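About Brimero

Print this page | E-mail this page

Posted in March by Brenda Haworth

Brimero is a small firm with one subject: where toys go at the end of the day. We have held 268 tidy-up sessions for parents and preschools, and our own floor still has crumbs on it.

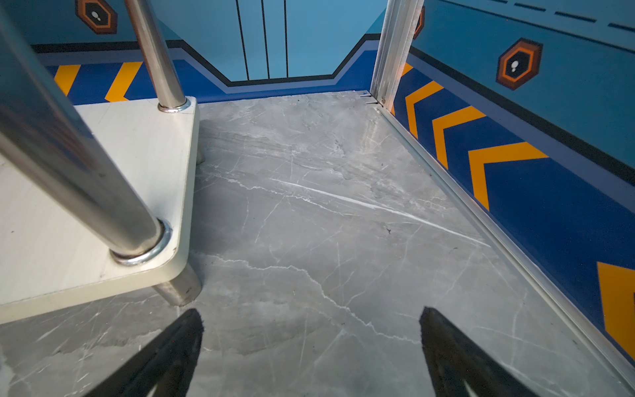
White shelf, steel poles, marble-patterned floor.

Dirk Verstraete picked the shelf. He wanted two tiers and no doors, on the theory that a child will use a shelf and an adult will hide things in a cupboard. 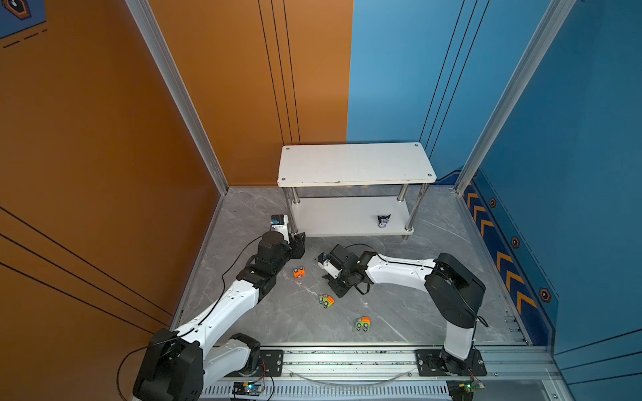 He also wanted labels. Jamshid Ranjbar talked him down to 13, then to none, and the two of them are on speaking terms again most Fridays. Our rule now is soft toys low, wheels wherever they'll fit, and anything underfoot goes first. 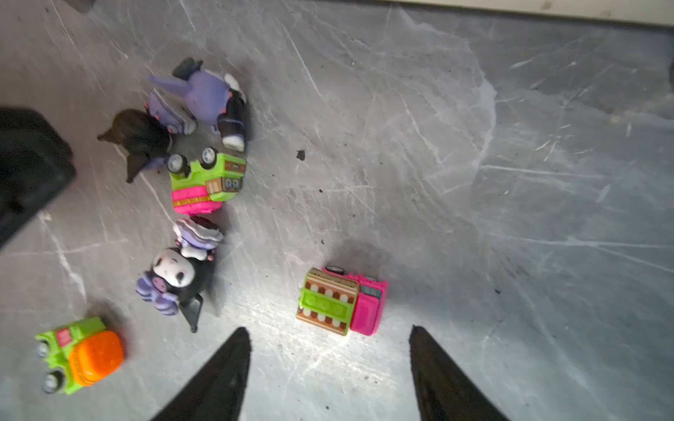 Do we need to buy special bins?
We'd start with the shelf you own. Bins mostly fill up with other bins.

Recent items
- Plush Toys: A Census
- Dirk on Cupboards, Part 2
- Booking a Session for Your Preschool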